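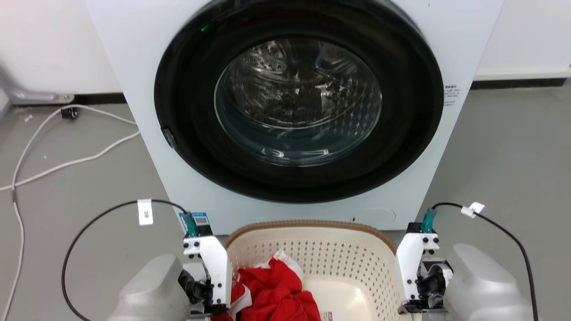

Shared laundry rooms lose more time to handling than to washing. The wash program runs unattended, but loading, unloading and carrying depend on where people put things down, and most small laundry rooms are laid out with no attention to this. Our project studied one such room in a student residence in Rirkville over a single term. The machine is a white front loader with a large round black door, and the usual place for the basket is the floor directly in front of it, with the ribbed rim of the far side close to the base of the washer. We call this the "front position" in the rest of the report. It is the position most residents chose without being told.

Purpose

The project had two goals. The first was to measure how basket position affects the time needed to unload a finished wash. The second was to find out whether a simple change in the room, with no new equipment, could reduce the number of items dropped on the floor.

Method

We recorded 48 unloading runs. Each run used the same mixed load of towels, T-shirts and socks, washed on the same program and spun at 1000 rpm. The load was weighed dry before the first run and again after the last one to check that nothing had gone missing. Socks were counted separately at the end of each run.

Three basket positions were tested:

Front position: basket on the floor directly in front of the door.
Side position: basket on the floor to the right of the machine.
Raised position: basket on a low stool to the right of the machine.

Each position was used for the same number of runs. Timing started when the door was fully open and stopped when the drum was empty and the person had checked it by hand. The order of positions was drawn by lot. All runs took place on Tuesday evenings, when the room was otherwise quiet. Times were entered on a shared sheet named Clirkitz, which also held the drop counts.

An item was counted as dropped if any part of it touched the floor. An item hanging over the rim of the basket was not counted unless it reached the floor.

Results

The front position was the fastest on average. The side position was slower by 8 seconds per run. The raised position fell between the two.

Drops followed a different order. Across all runs we counted 123 dropped items, and more than half of these came from the side position. Socks made up the largest group. The front position caught most of what fell from the lower lip of the door opening, but large towels often draped over the near side of the basket and had to be lifted back in. The raised position had the fewest drops.

Discussion

The difference in time is easy to explain by reach. In the front position, the hands move down and slightly back. In the side position, the person has to turn with every handful – and small items slip out during the turn.

The front position has one fault that our timing did not cover. With the basket close to the machine, the door cannot always swing freely if the basket is piled high. In several runs the basket had to be pushed back before the door could be closed. We did not include this step in the measured time, and a repeat of the study should do so.

Back strain was not measured. Two members of the group preferred the raised position for this reason, but a preference from two people is not a result.

Limits of the study

Only one machine and one basket were used. The load was always the same, and bed sheets were left out. The people unloading knew the purpose of the test and may have worked more carefully than usual.

Recommendation

Keep the basket in the front position for unloading and mark its place on the floor with tape, leaving enough space for the door to swing. A stool should be available for residents who do not want to bend. The side position should be avoided for loads with many small items.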